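Front loader stops at 600 rpm with small loads – drum or sensor?

kmasanja_n
Posted Wednesday, 07:40
We have a row of front loaders in the shared laundry on our floor. With one or two items in, the final spin tries to start, gives up, tries again and settles at 600. A full drum spins normally. The landlord says bearings. I say load balance. Njoroge Masanja, flat 8, if anyone from the building reads this.

Ketex
Posted Wednesday, 08:15
Load balance. A single heavy item sits on one side of the drum and there is nothing opposite to offset it. The controller measures the wobble at low speed and refuses to go higher. Add two towels and run spin only.

shemweta_m
Posted Wednesday, 09:02
Don't rule out the bearings yet. Empty the drum, open the door, push up on the inner lip of the drum and feel for play against the outer tub. Then turn it by hand and listen. A rumble means bearings. Silence and no play means Ketex is right. The test takes a minute and the landlord can't argue with it.

Dralta
Posted Wednesday, 09:30
Disagree with adding towels. You wash clean towels to please a sensor. Wait until you have a proper load. Ours is rated for 8 kg and I don't start it under half.

Ketex
Posted Wednesday, 09:41
Spin only, no wash. The towels get damp, that's all. Half a load is fine advice for a family and useless for someone on his own with one work shirt.

kmasanja_n
Posted Wednesday, 12:20
Did the test. No play, no rumble. The counter in the service menu reads 3,613 cycles, if that matters to anyone.

shemweta_m
Posted Wednesday, 12:48
It's a fair number for a shared machine. I would still clean the filter behind the small panel at the base. A slow drain also holds the spin back, and the symptom looks similar. Put a tray under it first. On ours I got 13 hair grips and a button out.

Dralta
Posted Wednesday, 13:05
A slow drain would show up with full loads too. He says those are fine.

shemweta_m
Posted Wednesday, 13:11
Usually, yes. It costs nothing to check.

kmasanja_n
Posted Wednesday, 18:25
Filter done, almost nothing in it. Two photos from the laundry:

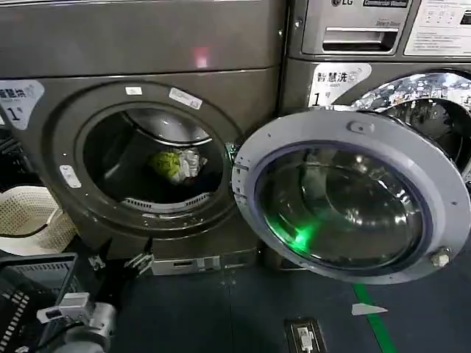
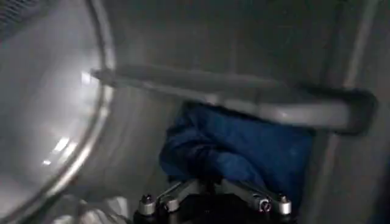

I ran spin only twice this evening. First with two items – stopped at 600 as before. Then the same two plus a pair of bath towels, spread evenly – full speed at the first attempt. I'll tell the landlord to leave the bearings alone.

Ketex
Posted Wednesday, 18:50
Good. Shake the items out before you restart as well. If they stay in a lump at the bottom the lifters just carry the lump round.

Dralta
Posted Wednesday, 19:14
Or wait for a proper load.

shemweta_m
Posted Wednesday, 19:32
Leave the door ajar afterwards whichever you do, and wipe the fold of the gasket. Repeat the play test in February. At that cycle count I'd want a second reading before calling the bearings sound.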